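September, 14:10. Jidside back room, clearing for Thierry Moulin's floor measurements.

Round wooden table stays where it is. Grain visible, finish not tested. Diamond-pattern mat, magenta and cream, stays down for now. Mat length per the Zinik sheet: 3000 mm. I have not checked it.
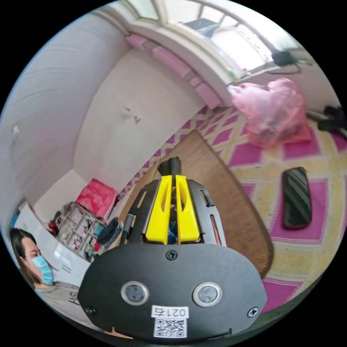
Bags get a tag before they leave the room – last tag used was 659. Clem Sheehan keeps the list. Knots to be left tied until the contents are logged.

Bed next. Woven mat stays on, textiles sorted on top of it. Navy printed piece and folded black cloth go down as separate lines.
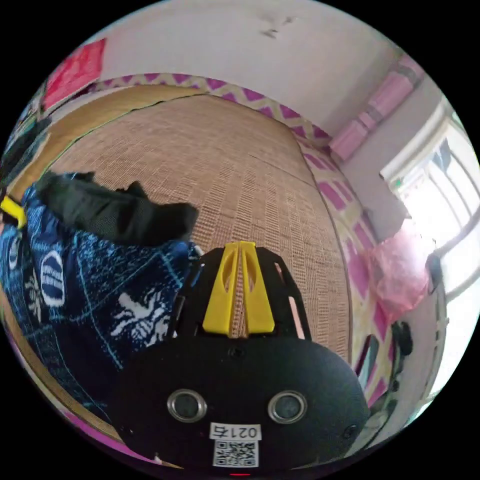
Shelf depth at Arnier is 70 cm, so fold to half that. Open: ask Clem whether 1806 is a tag or a shelf number.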